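Stostness Home Laundry Guide
Section 8: Clearing the Wrapping and Running Your First Loads

60 shares | 9 comments

By now the machine is standing where you want it, the hoses are on, and the shipping bolts are out of the back and put away somewhere safe (if any of that still needs doing, please go back to the section on placing and connecting before you carry on). What you most likely have around you is a great deal of plastic. We know the feeling well, and we also know how tempting it is to push it all into a corner and get straight on with the washing that has been piling up while you waited for delivery. Do give yourself a little time for the wrapping first. It goes quickly once you get started, and the rest of the work is so much nicer with a clear floor under your feet.

Everything below applies to the Ploltum front-loading washer, and most of it will serve you just as well with any other front loader.

Before you begin

Have these things close by:
– a pair of blunt-tipped scissors
– two large bags or boxes, one for film and sheeting and one for bubble wrap
– a soft, lint-free cloth and a bowl of lukewarm water
– a small dish for tape ends, ties and twist wires
– your laundry, left in its hamper for now

CAUTION: Thin plastic sheeting and bags can cover a child's face and stop them from breathing. Keep children and pets out of the room until every piece has been bagged and taken away.

CAUTION: Loose sheeting on a hard floor is slippery. Step around it, never on it, and take special care when you have your arms full.

Part A. Clearing the wrapping

1. Start with the largest sheets. Pick up one corner, lift it well clear of the floor, and walk it slowly toward you, gathering as you go. If the sheet has come to rest against a table or chair, free it from the legs and crossbars by hand. A good tug feels quicker, we agree, but thin sheeting snags on metal corners and wood edges, and a torn sheet is twice the nuisance of a whole one.

2. Shake each sheet gently over an open part of the floor. Small bags of fittings, and quite often the spare hose washers, like to travel in the folds. Check the floor along the furniture legs too, particularly if your flooring is dark and flecked, where a little rubber ring can lie in plain sight for days.

3. Fold the sheet in half lengthwise, then in half again, pressing the air out with your forearm. It won't lie perfectly flat and it doesn't need to. Roll it up from the folded end and put it in the first bag. 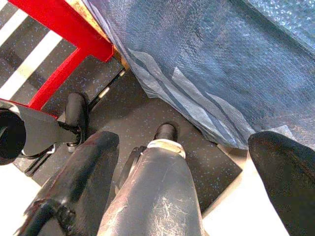 One reader wrote in to tell us that we had the folding the wrong way around, and that after three house moves in as many years the only method worth bothering with is to roll the sheet on the diagonal, corner to corner, and tie it in a loose knot. It takes half the time, the letter went on, and the knot keeps the thing from springing open in the closet. We tried it on a few sheets and were quite won over, at least for the big crinkly ones. Use whichever you like better.

4. Keep one or two clean sheets if you have the room. They make very good dust covers for a table you aren't using, and they are handy under a paint tray. Write "clean" on a scrap of masking tape and stick it on the roll, or you will certainly wonder about it later.

5. Now gather the bubble wrap. Fold it with the bubbles facing inward and stack the pieces by size. Take off any paper slips, stickers or labels before it goes into the second bag, and read them before you throw them out. Your warranty slip may be among them, and so may the little card with the serial number, which you will need for Section 9.

Note: Your curbside recycling may not take soft plastics. Many stores have a collection bin near the door, and a phone call beforehand will save you a trip.

6. Look over the outside of the machine for strips of tape you have missed. The usual hiding places are the detergent drawer, the edges of the lid, and the lower panel that covers the drain filter. Peel slowly, at a low angle. If a sticky patch stays behind, hold a cloth dampened with lukewarm water on it for a minute or so and it should rub away. Please don't scrape with a knife.

Part B. Getting the door and drum ready

7. Open the door as far as it will comfortably go. It should swing easily and stay where you leave it. If it drifts shut by itself, the machine is leaning and the feet want another look – the section on leveling will take you through it.

8. Wipe the inside of the door glass, then the rim around it. Run your cloth lightly over the latch slot as well. A crumb of foam or a curl of tape in there is the most common cause of a door that refuses to lock, and it is such an easy one to put right.

9. Clean the rubber gasket next. With two fingers, fold back the lip and work your way around the whole circle, wiping inside the fold. Spend a little longer at the bottom, where things collect. New rubber may have a faint smell and sometimes leaves a powdery mark on a light cloth. Both will fade over the first few loads.

10. Put your hand inside the drum and give it a slow turn. It should move freely, with a soft, even sound. If you hear scraping, stop and check again that every shipping bolt is out. Then feel over the holes in the drum wall with the cloth (the cloth, please, and not your bare fingertips, in case of a rough spot) and see whether it catches on anything.

CAUTION: Always check inside the drum before closing the door. Cats are fond of a dark round place, and so are toddlers.

11. Run the machine once with nothing in it. Choose the longest cotton program with hot water and add half your usual measure of detergent, with no softener. On most settings this takes 60 minutes, and we suggest that you stay in the house for it and glance at the hose connections now and then. A cup of coffee and the crossword will see you nicely through.

12. When the program ends, wait for the lock to click before you pull the handle. Leave the door open for a while and dry the gasket with a fresh cloth.

Part C. Your first load of clothes

13. Sort your laundry on a clean surface. For a first load we like dark everyday things, the black and navy pieces that aren't too precious – T-shirts, sweatpants, an old pullover. Any trace of lint or factory dust that the empty run has missed will show up on them, so you will know to run another rinse, and they won't be any the worse for it. Save the good white tablecloth for next week.

14. Check pockets, close zippers, and turn printed shirts inside out. Fasten bra hooks or put those items in a mesh bag.

15. Load one piece at a time, shaking each one open as you go. Clothes that go in as a tight bundle tend to stay that way, and the middle of the bundle comes out hardly washed. Lay larger pieces toward the back and tuck smaller ones in around them. You should be able to fit your hand, held upright, between the top of the load and the roof of the drum.

16. Look at the door opening before you close it. Sleeves and hems love to hang out over the rim, and a fold of cloth caught between glass and gasket will let water creep down the front of the machine. Move the wrapping out of the way too, if any is still lying near the door. Push everything well inside, run one finger around the gasket, and only then close the door with a gentle, steady push until it clicks.

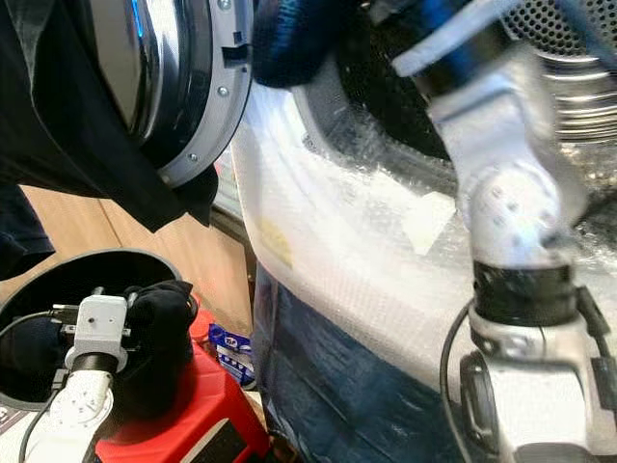 17. Add detergent to the main compartment of the drawer. Our own Flelik liquid has a line on the cap for small, medium and full loads, and with any other brand the label will guide you. If your water is soft, use a bit less than it says.

18. Choose a program, press start, and listen for the lock. Water should begin to run within a minute. If the door light blinks, open up and go back to step 8, then to step 16.

19. Take the laundry out soon after the program ends. Hang up anything that creases and give knits a good shake. Wipe the glass, leave the door ajar, and pull the drawer out an inch or two so that it can dry as well.

If something doesn't seem right

The door will not close fully. Look for cloth in the gasket, tape on the rim, or bits of foam in the latch slot. Never lean on the door with your knee or hip.

The machine walks or thumps during the spin. A single heavy item is the usual culprit. Stop the program, spread the load out, add a towel or two for balance, and try again. If an ordinary mixed load does the same thing, check the feet with a level.

Clothes come out with small clear flecks. These are scraps of wrapping. Unplug the machine, drain and clean the filter as shown in Section 9, then run a short rinse with an empty drum.

There is water on the floor at the front. Dry it up right away and inspect the lip of the gasket all the way around for a sock or a hair tie. If the gasket is clean and the water comes back, shut off both taps and call the Kwan service desk. Keep your serial number within reach when you do.

Continue to Section 9: Filter, Drawer and Monthly Care

Share this section | 60 shares | Read all 9 comments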